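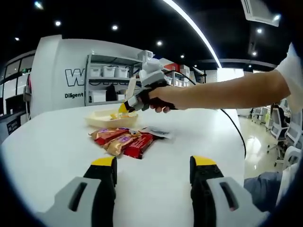 Call for Participants: Gripper Fault Study

24 July 2025
By Trasus Handling Safety
Print this page | E-mail this page
Search site Enter keyword Go

Trasus is recruiting operators for a fault study on the Cliltlow hand-held gripper. In April a unit closed without a trigger command while an operator was clearing a tray. The operator's fingertip was pinched between the pads. All units of that build were withdrawn from unsupervised use.

Bench tests logged 1,000 closures and 146 of them showed a late or uncommanded jaw movement. The position sensor is suspected, as is strain on the cable where it enters the housing. Neither has been confirmed.

Participants work in pairs at one table, each with a gripper, moving wrapped snack bars and other small items to and from a tray.

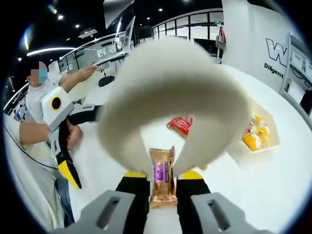 Sessions last 2 hours, with a break at the midpoint. Closing force is limited in software for the whole study. Any movement you did not command must be reported at once, even if nothing was dropped. Do not put your free hand between the jaws while the cable is connected.

Applicants must be over 18, with full use of both hands. Experience with the Skukeo controller is useful but not required. We need people for 5 sessions each. 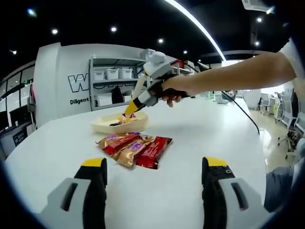

Shi, on the April build: the jaws moved when the cable was pulled sideways, and the fault log stayed blank. Please ask new operators to write down the cable position every time.

Cable position has been added to the report form. Apply through the Trasus vacancies page, quoting Gripper Fault Study.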